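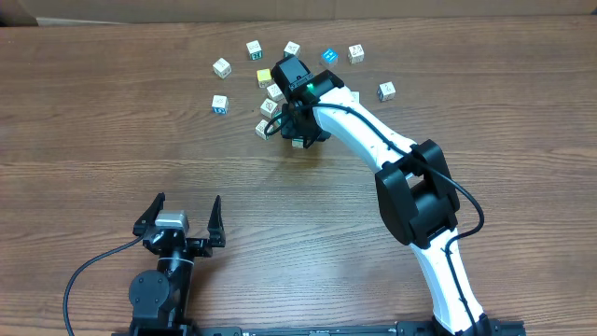 Hi, and welcome to Hukero! I'm Kyung-tae Seok, and I started this place because I couldn't stop talking about the Middle Ages and my family wanted me to do it somewhere else.

We're a small history school. We teach evening and weekend courses on medieval life to adults who left school thinking history was a list of kings (it's mostly grain prices and arguments over fences, and I mean that as praise). There are 4 of us teaching now, and between us we cover everything from Viking trade to the end of the Wars of the Roses.

I ran the first course in a rented room above a shoe store on Lindsay Street. Eight people signed up. We spent the whole fall on one English village and its manor court rolls, reading what people got fined for: brewing bad ale, letting the pigs out, calling a neighbor a thief in front of the priest. By the last class two students were still fighting over whether a miller had been framed. I think he was guilty. They're both still enrolled, so you can ask them yourself.

These days we run 18 courses a year. The beginner one is called Studau, and no, it doesn't stand for anything, I just liked the sound. You don't need any Latin for it, or any background at all. We read everything in translation, and we go slowly, with plenty of time for questions like "but where did they go to the bathroom?" (week three, bring a strong stomach).

If you've done Studau and want more, there's Cisero, our reading group for people who'd like to try the old handwriting for themselves. It's hard going at first! My own first page of a fourteenth-century account roll took me a whole weekend, and I still got the sheep wrong. You'll get the hang of it, and there's always coffee.

A course costs $195, which covers your readings and the field trip. Last time we went to see a book of hours at a library two towns over, and I got told off for leaning on the case.

New classes start in September and most meet at 7 p.m. If you're not sure which one is for you, come sit in on a session for free. Pick any seat except the one by the radiator, it wobbles. Or just write to me through the contact page and tell me what you're curious about. I answer everything myself, usually at too much length.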